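Lists > Small Racks and Closets > Archive > Message

Prev by thread | Next by thread | Date index | Thread index

Subject: Re: packing up the short rack – shelf or no shelf?
Date: 2024-04-06

Quick one before I have to run, sorry for the top-to-bottom mess. Quoting the original because it's been a while and half the replies went off into power strips.

> Hi all,
>
> We have a small open rack in the Bragança office that has to go to
> the new place in August. Two posts, one switch, one server, one
> shelf, not much else. The movers (Piltorix) say they will take it
> as is if we "wrap it well." Their words.
>
> My questions. Do I leave the server in the rack or pull it? Do I
> leave the shelf in? And does anyone trust plain bubble wrap for
> this or should I be buying the pink stuff? It's a drive of up to
> 200 miles and the last stretch is bad road.
>
> Also I have lost the bag with the spare cage nuts, so if somebody
> knows whether the Jonberg ones fit square holes please tell me.
>
> Thanks
> Tuvo office list account

OK so. Pull the server. Always pull the server. I know it looks fine in there and it's only a short rack, but those rails will carry the weight standing still and that's about all you can ask of them. In a truck the whole thing wants to twist. I moved one with everything bolted in, once, and the ears on the server came out bent enough that we had to straighten them on a bench before it would go back in. Never again.

Drives out too, if you have the patience. Label every carrier BEFORE it comes out, bay number and which box it's going in. A bit of tape will do, or a little tag if you have them. Don't trust the order you stacked them in, the stack will fall over. Drives go in their own box, in antistatic bags, and that box rides in somebody's car. Not the truck.

The switch I would also take off, but that's mostly because it takes two minutes. Write down which unit numbers everything sat at while it's still together. If your rails have the numbers printed on them use those, and note whether they count from the top or the bottom, I've seen both and got it wrong both ways. Take a picture with the numbers readable. Then unplug. All the patch cables off and bagged, don't leave any hanging in the ports "to save time".

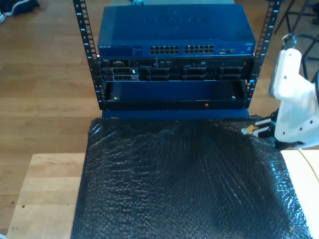 Ximeng Peng
List co-moderator, hardware and moves

Same kind of stack as yours, pretty much – switch up top, server under it, shelf at the bottom. The Netgear has its ports empty, that's how I want a switch before anybody comes near it with tape. Shelf is the blue one under the server. You can leave a shelf like that in if it's screwed down tight, it stiffens things up a little down low. But check that nothing is lying in it. Loose screws in a tray will be on the floor of the truck by the first corner, or worse, in somthing.

On the wrap. Plain bubble wrap is fine for the rack itself, it's only metal. For the server and the switch I'd put an antistatic bag on first and then whatever bubble you like over that. The black is fine if that's what's on the shelf at the store, but look at the label, black does not mean antistatic and neither does pink really. Lay a big sheet on the table first, set the thing on it, fold up the sides, tape to the wrap and not to the paint. Bubbles facing in. 3 layers on the corners, I do 2 on the flats and have never had a problem.

Do the rack last. Base plate gets its own piece of cardboard under it or it will chew thru the wrap by itself. Stand it up in the truck if Piltorix will strap it, otherwise flat on its back on a blanket, nothing on top. Get them to say which in writing.

Cage nuts: no idea about the Jonberg ones. Square holes are square holes mostly, but the thread is what gets you. Take one of your old screws to the store and try it. Buy 7 more than you need. The bag you lost will show up the day after.

What did I miss – oh, the rail kit. If the server is on slides keep the inner and outer parts together, left and right marked. If it just sits on its ears then ignore this.

Got to go, will read replies tonight. Somebody else take the power strip question please, I'm not touching that again.

XP

Contact the list owners | Archive policy | Back to top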